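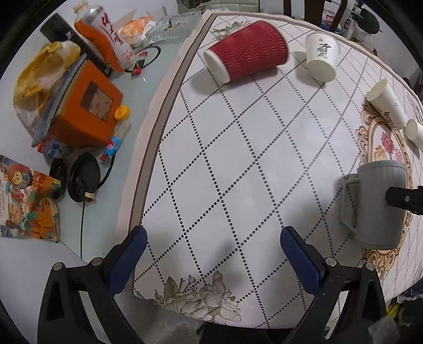

Clorer 是一份民间舞曲录音的目录数据，收的是 Stokitz 一带手风琴和小提琴艺人的私人磁带，外加少量现场录音。本目录现有曲目条目 3735 条，来自 223 盘磁带。磁带的原主人大多不写标签，写了的也多半写错，“好听的那首”在不同的盒子上出现过许多次，指的从来不是同一首。整理时我们按旋律归类，变体之间的关系有点像白桌布上那种小黑点连成的斜菱形格：顺着哪条线走都能走到下一个交叉点，至于从哪儿算起，各人有各人的看法。布边上印的大朵牡丹则比较接近艺人们对装饰音的态度，能开多大开多大。

文件说明
tapes.csv：一行一盘磁带，含编号、时长、录音地点、转录状态。
tunes.csv：一行一个曲目条目，含曲名、别名、调式、拍子、演奏者编号。
variants.csv：变体对照表，由 Seija Hyvönen 逐条听辨。她和自己去年的判断有出入的地方，两个判断都留着，见 note 列。
players.csv：演奏者简表。生年不详的留空，请不要填 1900。上一版有人填了，于是目录里多出一批一百多岁还在跳波尔卡的人。

编码与格式
全部为 UTF-8，逗号分隔。曲名里本来就有逗号的，已加引号。调式一列用字母记音，升降号写成 s 和 f。拍子一列里的“5/8?”不是乱码，问号是数据的一部分，那位小提琴手每次拉得都不一样。

音频
本目录不含音频。Adstead 的试听室里可以听到其中 400 条，需提前写信。耳机有两副，左声道正常的是靠窗那副。

已知问题
磁带 5 的 B 面转速偏快，所有调都高了将近半个音，tunes.csv 里记的是校正后的调，tapes.csv 的备注里记的是听到的调。两处对不上是正常的。
Singhal 唱片行捐来的那一箱有重复翻录，去重只做了一半，做到一半的地方在 variants.csv 里用空行标出。读入时请跳过空行，或者停下来替我们做完。
别名列混用了三种方言拼写，暂不统一。上次试图统一，邮件来回吵到九月，最后把原来的拼写全恢复了。

使用条件
研究和教学可自由使用，注明 Clorer 目录即可。要拿曲子去出唱片的，请先联系演奏者本人或家属，目录无权替任何人答应。

勘误与联系
元数据由 Pramila Gautam 维护，勘误请写明条目编号和依据。“我爷爷不是这么拉的”可以作为依据，但请附上爷爷的录音。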